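Kinlow Food and Climate Project
Progress report to the Prelleo Fund, second period

Dear Elin,

Thank you for the extra fortnight. It let us get the January canteen figures in, and I'm very glad we waited, as they are the best we have had so far.

You'll remember that the first period was mostly talking. We talked to cooks, to two butchers, to the farmers up the valley and to anyone at the leisure centre who would stand still. The grant was for finding out whether a small town can cut the climate cost of its public meals without telling people what they can and can't eat, and a good part of the autumn went on convincing people that we meant the second half of that sentence. Ynyr James took most of those meetings and I can't praise him enough. He farms sheep himself and was able to say so before anybody asked.

Canteens

Both canteens are now on the new menu. Meat is still served every day except Tuesday, in smaller portions and nearly always from within the county, and there is a proper bean or lentil dish beside it. Wojciech Nowakowski, who runs the larger kitchen, rewrote the recipes twice. The first lentil pie was not popular (I had two helpings, but I was in a minority) and the second one sells out before one o'clock!

We served 926 meals in January across the two sites. Of those who filled in a card, 68 per cent said they would choose the bean dish again. We got 300 cards back, far more than I had dared put in the plan. The cards were Gwenllian Rosser's idea, and so was leaving a pencil on every table.

Plate waste is down too, though I want another month of weighing before I give you a number. The scales at the smaller site were reading heavy until we swapped them, and I'd like to leave those early weeks out altogether. 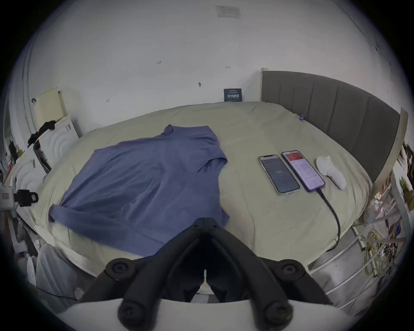 Farm visits

We had planned six and have done five. The sixth was called off when the track flooded and will go ahead in spring. The visits have turned into my favourite part of the whole project. Canteen staff went out to see grazing land and hedges and came back full of questions, and at two of the farms the conversation ran on so long that the minibus had to be rung and put off. One farmer has since asked us for help working out his own emissions, and we are using the Claro worksheet for that. It is slow going with mixed herds, but he is keen and so are we.

Public evenings

Two held, one to come. The first was lively. A few people had read that meat was going to be banned in the town and came to say what they thought of that, quite loudly. Ynyr put the menus up on the wall and let everyone read them, and by the tea break the talk had moved on to the price of feed. The second was quieter and more useful, and 15 people signed up for the home cooking course off the back of it.

Money

We are slightly under on travel and slightly over on kitchen equipment, where the Jafri steamer cost more to fit than to buy. I'd like your agreement to move the unspent travel money across. The full sheet is attached, with the change marked in the last column.

Next period

The home cooking course starts as soon as the hall kitchen is free. We will repeat the cards at both canteens, finish the waste figures and make the last farm visit. Wojciech would also like to try a barley dish, and has asked whether you might come and taste it. Please do, any lunchtime suits us.

With very best wishes,
Trefor Yorath
Project lead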